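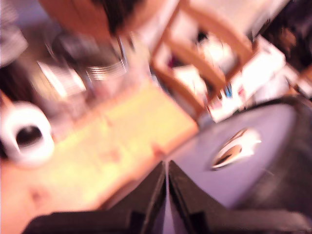

Bench notes / Wrist camera trials

Wednesday, October. Gripper: Zodico two-finger, black pads. Arm: Medve, on the old controller firmware. Present: Tamás, Lilla, me for the afternoon.

Purpose of the session was to decide between the two wrist cameras before Győző places the order. Camera A is the one we have been using since spring. Camera B is the Stivance unit that Panagiotis left with us.

The still at the head of this entry is from A with the arm moving over the table. The fingers keep a usable outline. Everything past them is streaked on the diagonal: the table, the white ring on the left, the rounded grey thing beside the gripper. The shiny emblem on that grey surface is smeared too far to read, so it is no use as a feature. Pose estimator gave nothing on this frame, as expected.

Settings for A: auto exposure on, gain left alone. Lilla fixed the exposure by hand at 15.10 and repeated the same sweep. Streaks much shorter, picture darker, and the bright patches stopped clipping. Tracker held on for most of the sweep but dropped out at the turn, where the wrist rotates fastest.

Log for A, both sweeps: 1502 frames kept, 1158 with a valid pose. Auto and fixed exposure are mixed together in that count — my mistake, I did not split the log. Needs redoing before anyone quotes it.

Camera B: only one sweep. The bracket fouls the left finger when the gripper opens past two thirds, so we ran it part closed. Blur looked lower by eye at the same arm speed. Latency was worse, about 19 ms over A on the timestamp check. Tamás thinks some of that is the hub and wants to try it on a direct port.

Finger pads: no slip on the test block with either camera mounted. Left pad screw was loose at the start, tightened, no threadlock yet.

To do
Split log by exposure mode, rerun A (me)
New bracket for B, 2 mm more clearance (Ottó)
Direct port test (Tamás)
Ask Győző to hold the order until the bracket is done

Arm parked and powered down at 17.40. Calibration file for A is in the Rerkness folder, B has none yet.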